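From: Yasaman Zarei
To: Hulach Suturing Skills List
Date: 6 March 2022
Subject: Re: Needle handling notes for the spring handout

Dear colleagues,

Thank you to those who sent comments on the January draft. The question below was raised more than once, and I am answering it on the list so that the reply can be found in the archive.

Siobhán Buckley wrote:
> The draft tells trainees to "control the needle at all times" but
> says little about the moments when the needle is resting on the
> tissue. Could the section on pick-up be expanded? Our group at
> Deranow also found the part on slack thread too brief.

Both points are accepted. The revised section will begin with the pick-up. Trainees should find the point of the needle and follow the thread with their eyes before closing the jaws on anything. Short cut ends of a finished stitch are easily caught by mistake when the needle lies close to it.

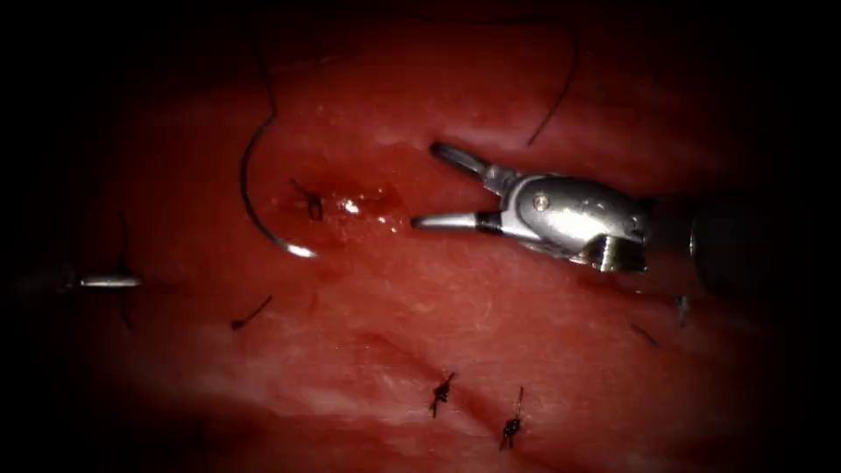 Curved needle on the tissue, with a knotted stitch to its right. Jaws open.

The second part deals with holding the needle between two instruments. The driver keeps its grip until the other grasper has closed securely. Please teach this as two separate steps – close, then release – and ask trainees to say them aloud during the first 10 exercises.

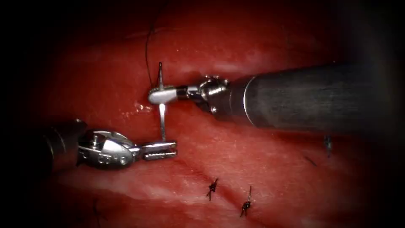
Needle held nearly upright in the right-hand driver, with the left-hand jaws below its lower tip.

Slack thread now has a paragraph of its own. A long strand lying across the field should be located before the instrument is lowered, and the jaws should be kept clear of knots already placed unless the knot itself is to be handled. Hamidreza Yazdani has asked that we also state a starting thread length. I have left this open, as practice differs between Zwahlen and the other sites.
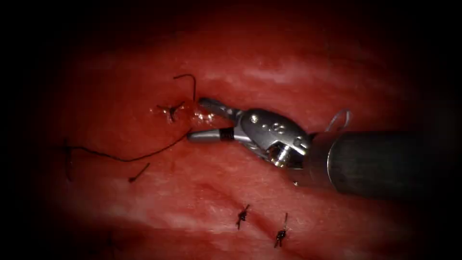

Jaws slightly apart near a knot, with a long strand of dark thread across the left half.

The last part covers work with two instruments at close quarters. The tips should approach at an angle that leaves the thread visible to the operator. Where the tissue rises on either side of a fold, trainees tend to watch the tips and forget the fold. The handout will carry a short reminder.

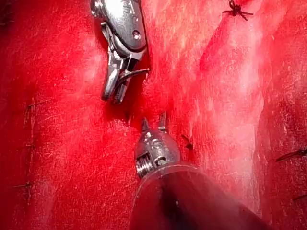 Mahsa Zamani has asked me to add that the thread should be drawn through slowly and in line with the stitch, and that a trainee who feels any drag ought to stop and look before pulling again. Her wording will go into the handout unchanged.

The full text will run to 16 pages. Further corrections may be sent to me or to Kianoush Azimi, preferably with the paragraph number.

Yours sincerely,
Yasaman Zarei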